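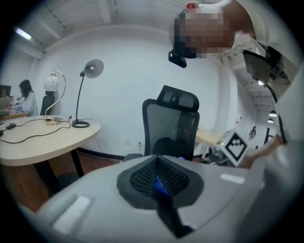

Figure 4. A hand-held gripper with its textured pad in front, and a marker cube above it.

3.2 Setup and upkeep of the hand-held grippers

The Tesel kit consists of two hand-held grippers, one for each hand, and a view taken from the operator's head. Each gripper has its own camera. Gripper position is recovered from square markers fixed to the housing, so a small shift in a marker has a direct effect on the recorded hand path. Most of the upkeep described in this section deals with that problem. The rest deals with cables and worn pads.

We used the same setup steps in Itudbridge and Wudmont. The operator opens and closes each gripper fully before the cables are plugged in, and again after. If the jaws stop short in the second test, the cable is rerouted. The marker cube is then pressed lightly from each side with a thumb. Any play that can be felt is enough to take the gripper out of use until the mount has been tightened and the marker offset measured again.

The offset is measured with the jaws closed and the housing set in a printed cradle. The operator records a short clip, turns the cradle a quarter turn, and repeats until all four sides have been covered. The offset file is named after the gripper and never after the hand. Early in the project we named files by hand, and a left and right unit were swapped at Wudmont for most of a Friday before the error was noticed. The clips from that day were processed again with the correct files.

Pads are checked by touch and by a pull test with a strip of cotton cloth. Lint packs into the ridges when the task is folding or sorting cloth, and the strip then slides out under a light pull. A dry nylon brush is enough in most cases. We tried alcohol wipes in the first weeks but stopped when one of the glued edges lifted. A pad that still fails the pull test after brushing is replaced, and the first few closing cycles on a new pad are not recorded.
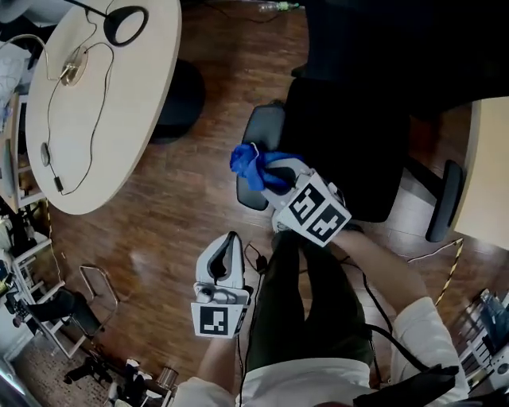

Cable strain was the second most common fault. Operators who worked sitting down tended to pull the cable sideways at the plug when they reached forward, and the signal dropped for a few frames at a time. The repair is simple: the plug is reseated, a slack loop is left near the grip, and the loop is held with a soft tie. We also moved the tie point closer to the hand, which left the wrist free to turn. Hard plastic ties were given up early – they cut into the cable jacket.

A marker face is cleaned with a dry cloth only. Scratches on the black border matter more than scratches inside the pattern, as the detector looks for the border first. When a face is damaged, the whole cube is replaced and the offset is measured from the start. Replacing a single face saves up to 2 minutes, but the printed sheets did not line up well enough at the corners.

Over the full study we made 1679 recordings. The automatic check flagged 333 of them for lost markers or gaps in the camera signal. After the offsets were corrected and short gaps filled, 315 of the flagged recordings could be kept. The remainder were dropped. Most of these came from one unit with a cracked cube mount, which passed the thumb test cold but loosened as the housing warmed up. The mount has since been reprinted with a thicker base, and the thumb test is now repeated after the midday break.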